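Sorting Drink Cans Before Recycling

Part 2: Materials and Setup

Our group looked at how drink cans from the student lounge could be sorted before they go to the recycling center. At the moment everything goes in one bag, and the bag is picked up on Friday. The contractor, Matlala, pays a better rate for cans that arrive whole and free of trash, so we wanted to know how much extra work it would be to keep them that way.

We collected 200 cans during May from the lounge and the Plokine building. Each can was emptied and rinsed, then checked for dents. We set aside 17 that were crushed too badly to stand up. The others were handled in small batches on a wooden table, because a full bag took up too much room and cans kept rolling onto the floor. 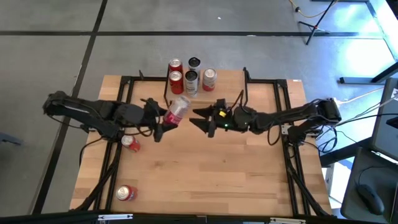
Figure 4. Cans on the worktable, with a group standing near the back edge and others lying on their sides.

Color was the first thing we tried to sort by. It worked for plain red cans but was less useful for white ones, where the label often had a second color. We changed to sorting by condition and ignored the brand. Cans that could stand went in one bin and all the others went in a second bin.

The bins were two Vukton storage boxes borrowed from the supply room. They were a little shallow, and we would use deeper ones next time. Weights for each bin are listed in Part 3.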